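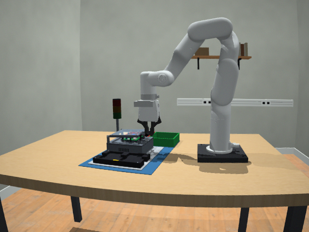 Pettigrew Bench started in Bakville as a favor to a few small electronics shops that wanted to know, before they spent their money, which gripper would pick up their parts and which one would chew them up. We still do much the same thing, only with more cells and a good deal more coffee. A shop sends us its part drawings and a few notes about its bench, and we build the whole job as a simulated cell, right down to the arm on its base plate, the blue mat, the green bin and the signal tower at the back of the table. Then we start trying things. We swap fingers, move the wrist camera, change controllers, slow everything down, speed it up again, and keep going until we have something useful to tell you. (If you've ever had a salesperson promise you that one gripper does everything, you'll understand why folks come to us afterward!)

How we got here

Our first home was a rented room over a hardware store, and our first comparison was between two parallel grippers that looked just about identical on paper. One of them had a little more play in the linkage, and that little bit of play was enough to spoil the placement of a small board again and again. We wrote it up in plain words, sent it off to the customer, and got a phone call the next morning asking if we could do the same for the arm. So we did the arm, and after that the cameras, and by then it was pretty clear we had a business on our hands, even if none of us had quite meant to start one.

These days there are 17 of us, split between Bakville and our smaller office in Sellow, where the controller people like the quiet. We have run over 80 comparisons for customers, most of them makers of circuit boards, meters, thermostats and other things you could hold in one hand.

What we try out

Fingers and grippers come first, and they're still what people ask for most. We look at reach, at how much room the linkages need when they open, and at what happens when a part is sitting a touch crooked in its tray. Circuit boards are the big one here. They're thin, they have tall components in all the wrong places, and the safe spots to hold them are often no wider than a pencil.
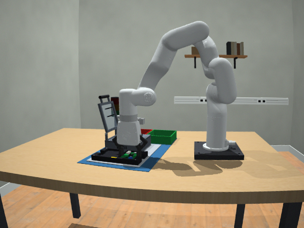 Simulated board-handling cell, with the gripper fingers reaching into the parts tray.

Arms are next. We don't have a favorite, though you'll hear some strong feelings about it at lunch. What we care about is whether the arm can get over the fixture and down into the tray without folding itself into a corner, and whether it can do that on the table you already own. Plenty of our customers work in rooms where moving a shelf is a bigger deal than changing a robot, so we model the shelf too.

Cameras and controllers take the longest, and we'd rather tell you so up front. A camera that does beautifully with a green board on a white sheet may get lost as soon as the same board goes into a dark tray, and we like to find that out at our end. For controllers we use our own test sequence, called Brudivard, which has 88 short moves in it. It began as a warm-up routine and grew every time a customer brought us a new kind of trouble. We run it the same way for every controller, and you get the full log along with our notes, including the parts where things went badly.

How we work with you

You'll have 2 people on your job from start to finish, one for the hardware questions and one for the software, and you can call either of them whenever you like. We don't sell grippers or arms, and we don't take a cut from anyone who does. When the simulated work is finished we narrow the list down, and if you want to go on to a trial with real equipment, we'll help you plan it and come along for the first day if the drive is at all reasonable.

Come and see us

The Bakville office is happy to have visitors, and we usually open up the Sellow office for an afternoon in August as well, with sandwiches, so the two halves of the company remember what each other look like. Bring a part in your pocket if you have one that's giving you trouble. We love those, and somebody will almost certainly pull up a chair and start asking you where you'd grab it.

Page last updated 07/06/2026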